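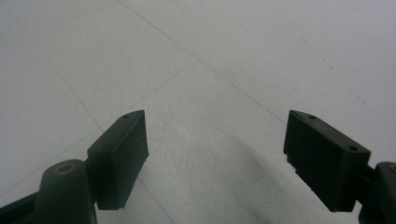 The Leltham 4 is a countertop holding cabinet for kitchens that need to keep cooked food at serving temperature between service times. It is sold by Breris for use in cafés, school kitchens, care homes and small hotels. The cabinet stands on four adjustable feet and can go on a worktop, a fixed shelf or a low stand. If it is going on a stand, check the floor first. Pale tiles like these, with joints between them, are common in kitchens and are fine for a stand, but each leg should sit fully on a tile and not across a joint.

The cabinet does not cook or reheat. Food must be at 75°C or above in the centre when it goes in. The thermostat can be set between 60°C and 95°C and the display shows the air temperature inside the cabinet, so you will still need a probe to check the food itself.

Capacity and layout

There are four runner positions, each taking one full-size gastronorm pan up to 65 mm deep. Pans of 100 mm can be used if the runner above is left out. Runners lift off their studs without tools and can go in a dishwasher. Two half-size pans will fit side by side on one runner if you use the wire shelf, which is sold separately.

The door is hinged on the right as standard. Left-hand hinging can be specified when ordering at no extra charge. It can also be changed later with the kit listed under spare parts, and the job takes one person less than an hour with a cross-head screwdriver.

Heat and moisture

Heat comes from an element in the base, with a small fan at the back to move the air. A shallow water tray sits over the element cover. Fill it for rice, vegetables, sliced meat and anything in sauce. Leave it dry for pies, pastries and fried food. A full tray lasts through a normal lunch service with the door opened now and then. There is a vent slide on the back panel with open and closed positions.

Allow 25 minutes to warm up from cold to 80°C with an empty cabinet, or a little longer with the tray full.

Specification

Model: Leltham 4
Supply: 230 V, single phase, 13 amp plug fitted
Power: 700 W
Width: 450 mm
Depth: 640 mm
Height: 520 mm
Weight, empty: 29 kg
Body: stainless steel, inside and out
Cable length: 1.8 m
Controls: digital thermostat, on/off switch, fan switch
Guarantee: 3 years parts, first year labour

Siting

Leave 50 mm clear at the back and on both sides, and 100 mm above. Do not place the cabinet next to a fryer or under a shelf that holds paper goods. The plug must be within reach once the cabinet is in place. Two people are needed to lift it.

The feet adjust by 15 mm. Set the cabinet level from front to back, or the water tray will spill when it is pulled out.

Cleaning

Switch off, unplug and let the cabinet cool. Take out the pans, runners and water tray. Wipe the inside with warm water and washing-up liquid, then with a clean damp cloth, and leave the door open until dry. Do not use wire wool or anything containing bleach on the steel. In hard water areas the tray should be descaled once a week. The door seal pulls out of its channel for washing and pushes back in by hand, starting at the corners.

Accessories and spare parts

Dreswood stand, open base, fixed legs
Dreswood stand, lower shelf, lockable castors
Wire shelf, full size
Runner, pair
Water tray
Door seal
Left-hand hinge kit
Stacking kit for two cabinets

The Dreswood stand on castors is 295 mm high to the top rail, measured with the castors fitted. The older Panasiuk stands have a narrower top rail and will not take this cabinet safely, even with the feet removed.

No more than two cabinets may be stacked, and the stacking kit must be used. Each cabinet needs its own socket.

Ordering and delivery

Cabinets held in stock are sent out within three working days. Left-hand models are made to order and take longer. Delivery is to the ground floor, and the driver does not unpack or install. Please check the carton before signing and report any damage the same day.

Cabinets made before October 2017 use a different door seal. Have the serial number to hand when ordering; it is on the plate below the switch panel. For trade accounts or questions about a kitchen layout, ask for Yufang Li in the sales office.

Page updated 29 May 2019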